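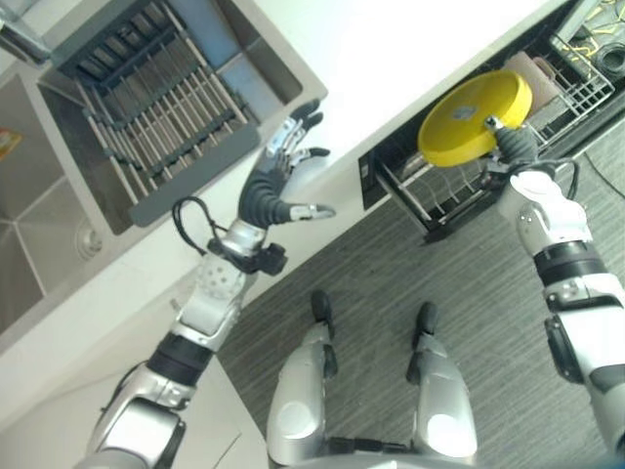 # Anyone else's site getting a kitchen robot? (commissary + break room work)

**wahyudi_k**

Starting a thread for this since the one from April got locked. I work breakfast and lunch support at the Morrison building, and since spring we've had a humanoid doing part of the dish work in the second floor break kitchen. Yellow plates, one at a time, right hand on the rim, into the dishwasher rack. That's the bulk of its day. Mine used to be dishes from 10 to noon and now it's mostly restocking, wiping tables and dealing with whatever the robot leaves me.

My hours didn't get cut. I want to say that up front because last time everyone assumed. But the job feels different and I'd like to hear from people at other sites.

**egethin**

We've had one at Ziltport for a while. Speed is the thing people ask me about and I never know what to tell them. It's slow! A decent dishwasher (the human kind) laps it easily. But it'll keep going through the lunch rush when I'm needed on the counter, and that's where it helps.

What got worse for me is the bending. I thought I'd be doing less of it. Instead I'm down at that lower rack moving plates that got set in crooked, so same back, different reason.

**wahyudi_k**

Ha, yes, the crooked ones. Do yours leave bowls alone too? Ours is only set up for plates, so bowls and mugs go on the drying rack over the sink and I do them by hand.

**egethin**

Bowls are mine, yes. Mugs it does okay unless the handle is facing the wrong way.

**retno.s**

I'm going to be the grump. I keep our log at Astari and last month it shows 1,823 plates loaded, and 262 of those I had to pick up and reseat myself. Management reads the first number out at the meeting. Guess which number I'm still waiting to hear read out.

And the log is extra work! I write it standing up, between other things, on a clipboard. Before the robot there was no log.

**Fikri I**

@retno.s I get it but 262 out of 1,823 isn't terrible? I did dishes for six years and I'd have paid money for somebody to take most of the plates off me. My hands used to crack every winter. They didn't this time.

**retno.s**

I'm glad about your hands, I mean that. My point is the reseating is work and it isn't on anyone's schedule. If I'm babysitting a rack, put "rack" on my sheet and pay me for it.

**Fikri I**

OK, fair. Ours did get put on the sheet, 15 minutes after each load. I had to ask twice.

**wahyudi_k**

Wait, you got it in writing? Who did you ask — the kitchen lead or the people running the robot?

**Fikri I**

Kitchen lead. The robot people are nice but they don't touch scheduling. Bring your numbers, even rough ones. I brought two weeks on the back of an order form.

**radomir_s**

Tech side here, I look after two of these at the Zokari offices. Some stuff that cut our crooked plates down a lot:

- pull the lower rack all the way out, every time, same spot
- one plate style only (we went to all one color and it got easier for the people sorting, too)
- keep the open side of the sink clear
- don't reach into the rack while an arm is over it, please, I've had this talk so many times

Also ask for a walkthrough on how to pause it. Everybody on shift should know, including the temp who's there one day.

**egethin**

Only three of us know how to pause ours and one is on leave. Going to bring that up.

**retno.s**

Radomír, the one plate style thing costs money and we got told no. We have four kinds. Two of them don't even sit right in the rack when *I* put them in.

**radomir_s**

Then I'd count those separately in your log. That's a plate problem and it's landing on you.

**retno.s**

Hm. OK, that one I'll take.

**wahyudi_k**

Talked to my lead today, 9/28/26 for anyone keeping track. She said yes to a trial of the 15 minutes, just on lunch loads. Breakfast is a "we'll see". She also asked me to train the new hire on the pause, so apparently I'm the robot person now? No raise attached to that so far.

**Fikri I**

Ask about the raise!! Ask before you train anybody.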